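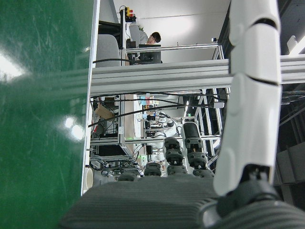
Wrist cam view, green panel task. Glare in two places, as usual.

Forum: Manipulation and Learning > Data Collection
Thread: Shiny green panel is eating my demos

gripperless_in_ohio
Thursday, May 26, 2022

Frame from the wrist camera is at the top of the post. The job is dull on paper: grab the green panel by its edge, lift it, set it in a slot. I have 400 teleop demos and a policy that treats every bright spot on that panel as a personal invitation. It drifts toward the glare, thinks it over, and closes on air.

Setup is a Zetix arm, one wrist camera, no overhead. Exposure is on auto. The demos were done by three of us over two weeks in February, and then I got sick of it and trained on what we had. Success on the panel is 17 out of 60 tries. The matte blocks we use for warmup are fine.

Do I collect more, or fix the light first?

sulley_rig
Turn off auto exposure. Then come back and tell us you had already turned off auto exposure and it came back on after a reboot. The Zetix driver does this to everyone in our lab.

mossfoot
Collect more. 400 sounds like a lot until you split it up by where the glare lands. If the operators all stood in the same spot and started the arm from the same pose, the bright patches sat in the same place every time and the model learned that the bright patch is where the panel is. I'd believe that before I'd believe the light is the problem.

gripperless_in_ohio
@sulley_rig It was off. It is on now. I have no further comment.

@mossfoot We did start from the same pose. It was in the protocol. I wrote the protocol.

tinplate
Disagree with mossfoot, at least on the order. More demos under bad light gets you more bad light, neatly labeled. Tape some diffuser over whatever fixture is hitting the panel, run 60 tries with the old policy, and see if the number moves. That costs you an afternoon. Another 400 demos costs you your operators.

mossfoot
And when somebody takes the diffuser down? The thing has to work in a room with lights in it. I've seen a whole project (Tamayo, for the two people here who remember the mailing list) tuned under a photo tent. It was wonderful in the tent.

tinplate
I remember Tamayo. They also never locked the white balance, so I wouldn't hang the whole failure on the tent.

sulley_rig
Can I ask about the background? There's a person at a monitor behind the beam, a signal tower, a rack with cables and another arm in it. All of that is in the input. If your operators sat in that chair on some days and not others, you may have a policy that grips better when the desk is busy.

gripperless_in_ohio
You're kidding, but I just sorted the demos by operator and one of them has nearly all the good grasps. That person also worked mornings. So it could be the operator, the sun, or the chair.

quietservo
We had the same thing and cropped. Cut the image down so it's mostly panel and fingers, then train again on the data you already have. No new demos. It helped us more than the diffuser did, though the diffuser helped too. Random brightness during training did close to nothing for the glare, for what that's worth. A highlight moves when the wrist moves, and turning the whole picture up and down doesn't teach it that.

mossfoot
Crop too tight and you lose the slot on the way in. One camera, remember.

quietservo
Crop for the grasp, full image for the placement. Yes it's two policies. Yes it's ugly.

latticework
Look at the white strip down the edge of the panel in that picture. That's your grasp target and it's thin, and the panel next to it has scratches and streaks all over the gloss. I'd have the operators come in on the strip from a bunch of angles and pause for a beat before closing. Our Sadau set got much easier to learn from once people stopped diving at the part like it owed them money.

tinplate
Pauses are a mixed blessing. Train on enough of them and the arm learns to stop and never start again. Trim them to a few frames.

latticework
Sure, trim them. Still beats diving.

gripperless_in_ohio
OK, plan. Exposure locked, and a check at startup that refuses to record if it isn't. Old policy gets 60 tries with the diffuser and 60 without. Cropped version trains overnight. Then new demos, with six start poses this time, everyone works both mornings and afternoons, and they come in on the strip. I'll post the numbers.

mossfoot
Six is low.

gripperless_in_ohio
Six is what I could get them to agree to.

sulley_rig
Lock the white balance while you're in there.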